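Boards > Small Shop Automation > Buying & Budgets

Findosar grippers: 41 pairs or wait?

odside_jo
Charpentier quoted us 368 a pair. Boss wants 41 pairs for sorting beads and charms. I say that's nuts before a trial.

mcowie
Disagree. Order 30 now or you'll wait until May.

odside_jo
Wait for what? Their demo used foam blocks. Small stuff is our whole job: 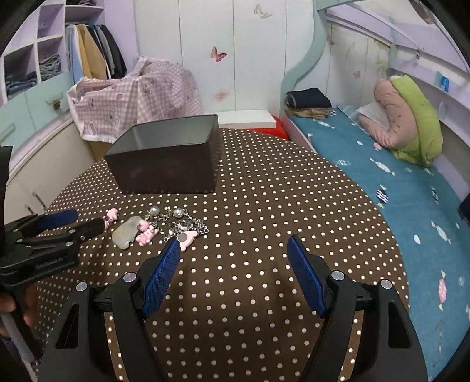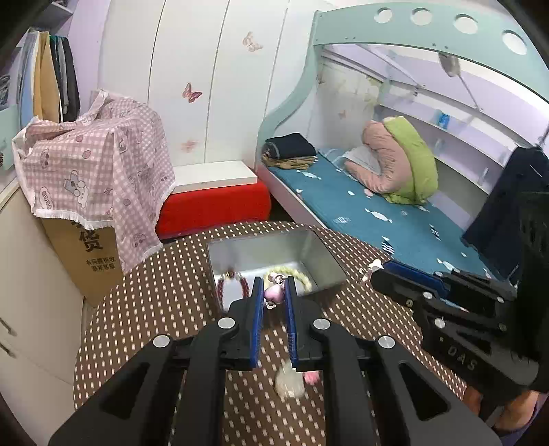

I'd pay for two pairs and a bag of spare pads, then talk. The quote doesn't even list pads.

benchrat60
Same with our Clivadstead order. Get the pad price in writing.

mcowie
Fine, but two is too few. Ask for six.

3 shares | 5 comments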